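Wakesach Play Produce Set with Mesh Basket

Home / Pretend Play / Kitchen and Market / Play Produce

Item: Artificial fruit and vegetable assortment, with white plastic basket
Supplied by: Ronon Educational Supply
Recommended age: 3 years and over
Availability: In stock, ships from Puvetti warehouse

Overview

The Wakesach Play Produce Set is a mixed assortment of artificial fruits and vegetables supplied with an open rectangular basket. It is intended for pretend market stalls, home corners, sorting work and early vocabulary sessions. The pieces are moulded with surface texture, so a child can tell many of them apart by touch as well as by colour.

The assortment covers common fruit (banana, strawberry, apple) alongside produce that is less often found in play sets, including dragon fruit and bok choy. Educators who run food-themed units have asked for these two in particular, and both are standard inclusions.

Produce pieces

Bananas are moulded as a single bunch and do not separate. The dragon fruit is the largest of the round pieces and has projecting leaf scales. These flex under light pressure and return to shape, but they should not be used as a handle. Strawberries have a deeply veined surface. The bok choy is moulded in one piece, with a ribbed leafy head.

Colours are moulded or sprayed depending on the piece, and sprayed pieces will vary in shade from batch to batch. Small specks and uneven colour transitions are within tolerance and are not grounds for return. A split seam or a detached leaf is -- see Returns.

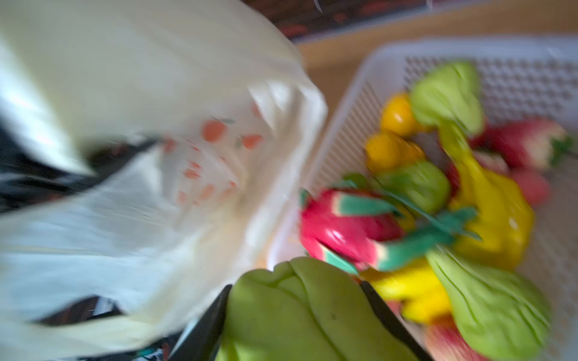
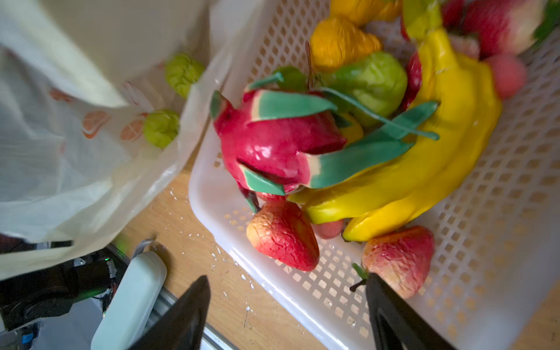 Basket

The basket is white plastic with perforated walls. Crumbs, sand and rinse water pass through the openings, and the contents can be seen from the side when the basket is on a low shelf. The low walls allow a seated child to reach in without tipping it.

Load rating is 2000 g, evenly distributed. The basket is not rated for stacking when full. Do not carry it by one wall, as repeated loading at a single point will whiten the plastic along the rim.

Packing and storage

To pack the set away, place the bananas and other long pieces first, then fill around them with the round fruit. The dragon fruit goes in last, on top, so that its scales are not held flat. Pieces left compressed for long periods may keep the deformation. If this occurs, place the piece in warm tap water for a few minutes and reshape by hand. Do not use boiling water.

A plastic bag is not recommended for long-term storage. Trapped moisture leaves a film on glossy surfaces, and thin bags are a suffocation hazard in rooms used by young children. Where the set has to travel between rooms or centres, use the basket inside a cloth tote and keep any plastic bags out of reach.

Cleaning

Wipe with a damp cloth and mild detergent. For a full wash, submerge in lukewarm water, agitate, drain in the basket and air dry. Wrinkled and veined surfaces hold residue and should be cleaned with a soft brush. Do not machine wash, tumble dry or autoclave. Alcohol wipes will dull sprayed colour -- test on the underside of one piece before treating the whole set.

Specifications

Basket depth: 190 mm
Basket load rating: 2000 g
Maximum water temperature, reshaping: warm tap
Carton quantity: 1 set
Minimum order, individual replacement pieces: none
Bulk pricing: from 100 sets

Replacement pieces

All produce pieces and the basket can be ordered separately. Quote the piece name and the carton label code. Replacements ordered before the June revision of the catalogue may differ slightly in shade from current stock.

Returns

Faulty pieces are replaced under warranty for 400 days from the invoice date. Send a short description of the fault and the order number to Jasmina Begović in the service office. Return of the faulty piece is not normally required. Fading from direct sunlight and damage from unsuitable cleaning agents are not covered.

Compatible items

Nedeljković market stall, two-shelf
Ronon play scale and weights
Puvetti cloth tote, large

Bulk and institutional orders: Libor Jelínek, Ronon Educational Supply
Page last revised 18 December 2025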